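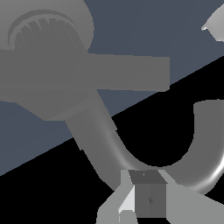 Milagros asked under my last post whether simulated examples even count, or if I'm just playing a very slow video game and calling it data. Fair! So, a thread about what I've been doing with my evenings.

The project is called Plorano. The idea is that a learning system gets shown loads of goes at the same job and picks up how to do it. Somebody has to do the goes. At the moment somebody is me, with a controller in one hand and a cup of tea in the other (not at the same time, I've learnt).

In the one at the top the gripper is open, right under the bottom of the U-bend. I like to have both fingers well apart before I go anywhere near a curved bit of pipe. If you come in with them half shut you clip it and end up wiggling about for ages.

And the wiggling matters, because the system copies everything. Every dither, every time I stop to scratch my nose. My first batch was full of little pauses and guess what the trained version did? Little pauses. It hung there thinking about nothing, exactly like its mum.

Thandeka Mnguni told me to bin that batch and I sulked for a whole day, then binned it. 262 examples. Gone. I did keep a copy on a stick, don't tell her.

The set I'm on now has a target of 400 and I'm getting through it at a decent lick. Same task each time, but the start position shifts a bit so it can't just learn one path by heart.

Someone's bound to ask why I don't let the computer make the whole lot. We tried! Scripted goes are lovely and smooth and all come in from the same angle, and then the thing falls to bits the moment the start is somewhere odd. Mine are scruffier but there's more variety in them.

What I do now is practise a new start a few times with recording off, then switch it on and do six in a row without stopping. After that I get up and walk round the kitchen. My wrist complains otherwise and you can see it in the motion traces, they go all wobbly.

Bad goes get their own folder. I used to delete them on the spot, but Thandeka wants them labelled, so a miss gets marked as a miss and I type a line about where it went wrong. Half my notes say "came in too high". The other half say "sneezed".

Back to Milagros and whether it counts. For learning the rough shape of the job, I think yes, very much. For how a real pipe feels when you squeeze it a bit too hard, no, and I wouldn't want to pretend. We'll add real arm examples in November if the bench is free by then.

The shared pile, everyone's goes on every task, was at 2231 when I looked this afternoon. I had a bit of a moment about that. It was a nearly empty folder when I joined!

Right, kettle's on, and then I've got the awkward left-hand starts to do, which I have been putting off all week. If anyone has a tip for keeping a thumb steady on a controller stick, my replies are open.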